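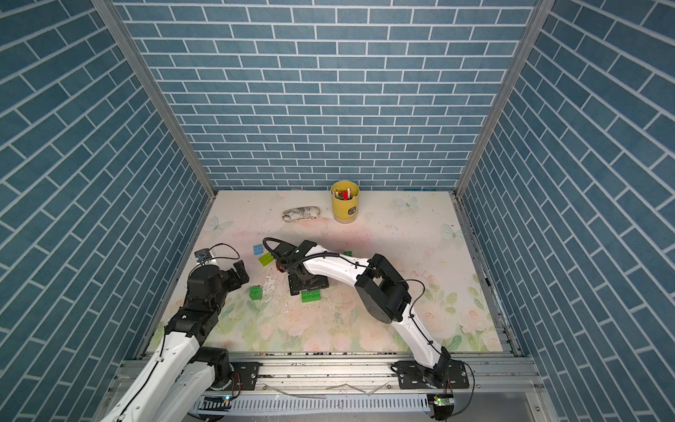

Wetier two-arm bench cell: what I paid, what I forgot to budget for, and would I buy it again

By Janelle Salazar

I've had the Wetier cell running since May and people keep emailing me the same question, which is some version of "okay but what does it REALLY cost?" So here's the long answer. I'll cover the arms, the frame, the bits I bought separately and the bits I should have bought at the start and didn't.

Quick background for anyone new. I run a small shop that does handling tests for people who make things for kids' rooms and classrooms, and I wanted a pair of small arms that could pick stuff up, pass it around and put it together on a bench. I had no interest in a factory arm behind a safety fence. I wanted something I could walk up to with a hex key and a cup of coffee.

The Wetier is sold as a frame kit: aluminum extrusion for the front rail and corner posts, wall panels on three sides, a floor board, and mounting plates for two arms. The arms are extra. So are the grippers, the cameras, the wall covering and anything that goes on the floor. You can see where this is heading!

The frame

I love the frame. Everything bolts to that front rail, both arm bases sit on their own black plates, and if you decide the arms are too far apart you loosen some screws and slide one over. I moved mine twice in the first month (my own fault, I measured reach on paper and not with an object in the gripper) and it took less time than finding the right hex key.

The grooves in the rail collect dirt like you wouldn't believe. Crumbs, dust, little shavings of who knows what. You can buy snap-in groove covers from Wetier and I skipped them to save a few bucks. Put them on your list. I now go along the rail with a brush and a vacuum nozzle and I resent every minute of it.

Assembly was an afternoon and a bit. The manual runs 37 pages and the drawings are good, the words less so. Do the corner posts before the wall panels, whatever page order they've got it in.

The arms

I went with a pair of Cetano six-axis arms, white with black joints. I also got a quote on the equivalent from Liao, and on paper there was very little between them. Cetano won on delivery. Liao wanted me to wait until they had a full batch, and Cetano said 10 weeks and then hit it, which in my experience of ordering anything with motors in it is close to a miracle.

They're smooth, they're quiet enough to have a phone call next to, and the reach covers the floor of the cell nicely from the front. Both of them can get to the middle, so you can do proper two-handed work. They can also get in each other's way, and they will. The elbow housings are chunky. When you plan your layout, think about the elbows as much as the fingers. I had a beautiful plan where every pickup spot was reachable and half of them meant one arm lying across whatever the other one was after.

Cables are my main complaint. They run down the outside of the links, and you're left to tie them on yourself. Buy a big bag of zip ties, leave more slack at the elbow than feels tidy, then run the arm through its full range by hand before you trim the tails. A strap kit exists from Cetano, and I'm told it's nicer. It costs way more than a bag of zip ties.
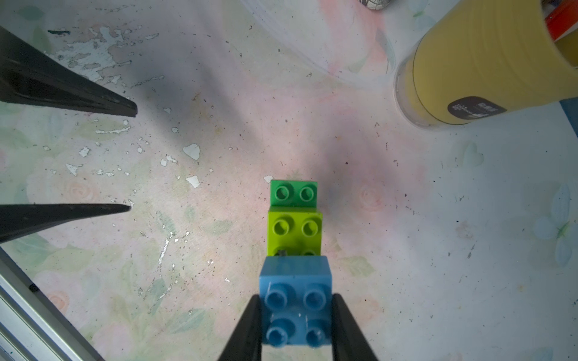 The grippers

Okay, fun part! The grippers are Plinons, plain black two-finger ones, and they're the piece I'd recommend to anyone without thinking twice. The fingers taper, so they'll go into a fairly narrow gap, and they hold a chunky toddler brick by its sides very nicely. Our standard test is stacking those big bricks with the round studs, partly because they're cheap and partly because they're a fair bit fussier than they look. You need to line the thing up AND push. A gripper that's lovely at picking up a pouch can be hopeless at that.

A little stack of bricks held by just the one at the end, sticking straight out in front of the fingers, is a good stress test too. All that length wants to tip. I'd do that one on day one with whatever gripper you buy. If the fingers are sloppy you'll see it at the far end of the stack long before you'd notice it up close.

What I'd change: the fingers are matte black and so is everything around them, and on a dim day the view from the wrist camera gets murky right where you want detail. Plinon sells lighter-colored fingers. I'd order a pair with the grippers so you're paying for one shipment. I'm still meaning to.

Spares, by the way. Get a spare set of fingers. It's the one part that spends its whole life bumping into things.

The cameras

Small wrist cameras, and a fixed one looking over the whole cell. Do not cheap out by skipping the fixed one. The wrist view is great for the last inch and nearly useless for "wait, where did the yellow cup go?" Budget for mounts as well, and for longer cables than the ones in the box. The cables in the box are always a foot too short, it doesn't matter who makes the box.

The wrist cable wants a proper loop so the joint can turn. It looks untidy. Leave it alone.

The floor and the walls (yes, these go in the budget)

I laughed at this line when I saw it in somebody else's spreadsheet, and now it's in mine. The bare panels are shiny and they bounce light all over the place. I wanted a pattern back there, and ended up with blue brick on all three sides. Love it. It's cheap, and it hides scuffs.

The floor I'm less smug about. I bought a pastel printed mat with pink roses and butterflies on it, and for looks I have no regrets, it cheers me up every morning. For wear, hmm. The middle has gone white and flaky where objects get dragged, and there are specks all over it that I've given up naming. If you're planning a year of use, plan for several mats and treat them the way you'd treat sandpaper or printer ink. Buy them all at once so the pattern matches. I bought one, and now I'm hunting for a second with the same butterflies.

A heavier mat would last longer, I'm sure. I tried a thick rubber sample and the bricks gripped it so hard they wouldn't slide at all, so I went back to the roses. 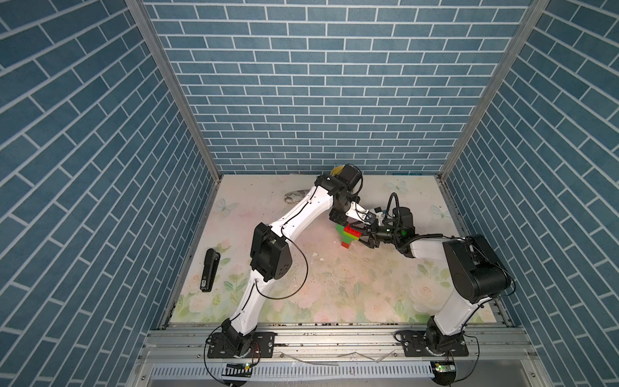 4 min read

Money, then. I'm not going to print every invoice, prices move around and Wetier changes its bundles every time I look. What I can tell you is where my planning went wrong, because the arms and the frame came in almost exactly at quote. It was everything else.

My "everything else" came to over $3,000. I had a line in the budget that said "misc" and it had a much, much smaller number next to it. Into that hole went camera mounts and cables, the little circuit boards up front and the wiring for them, slotted covering for the front edge, power supplies, wall covering, the mat, a decent hex key set, and a pile of objects to pick up. That last one sounds silly. But you want a mix: hard things, soft things, a cup of pens, something round, something floppy. The bricks go everywhere (I find them in my shoes), so get the big tub.

Shipping was its own surprise. The extrusion is long, and long boxes cost a lot to send. Ask for the shipping quote in writing along with the kit quote, and ask whether the panels come in the same delivery. Mine didn't.

How I'd plan it if I were starting over

I'd order the frame first and the arms second, with a gap between. The frame comes fast, and you can sit a couple of cardboard arms on the rail and work out your spacing while you wait.

I'd put the board and wiring layout on paper before anything gets bolted down. Mine sit at the front edge where I can see the green lights at a glance, and I really like that. The cables coming off the arm bases are in the way of my sleeve about once an hour, and I like that less. A few inches further under and I'd have had both.

I'd set aside a chunk each quarter for things that wear. Mats, fingers, zip ties, the odd cable.

And I'd budget my own time. Cleaning, re-taping, wiping the floor down, fishing stuff out of the back corners where neither arm wants to go. I had that down as zero hours. It's a small job and it comes around every single day the cell is in use.

Who should buy it

If you want to do two-armed work with small household-sized things on a bench, and you're comfortable with a box of bolts, I think the Wetier is a really good buy. The frame is stiff where it matters, it's easy to change your mind with, and you can hang pretty much any small arm on it. I'd take the Cetanos again. I'd take the Plinon grippers again in a heartbeat.

If you've got one task that needs one arm, save your money - the second arm is the fun part and also most of the bill. And if you need it clean, like lab clean, look at something with a closed floor and no open grooves, and expect to pay for it.

Wetier's support has been fine. Slow to answer, friendly once they do, and they sent me replacement screws for a bag that showed up short without making me prove it. Cetano's support is quicker but they'll ask you for a log file before they say hello, so learn where the log files live.

I'm pricing up a second cell now and I'll post the spreadsheet when it's less embarrassing. If anyone has a line on that butterfly mat, my email's on the contact page.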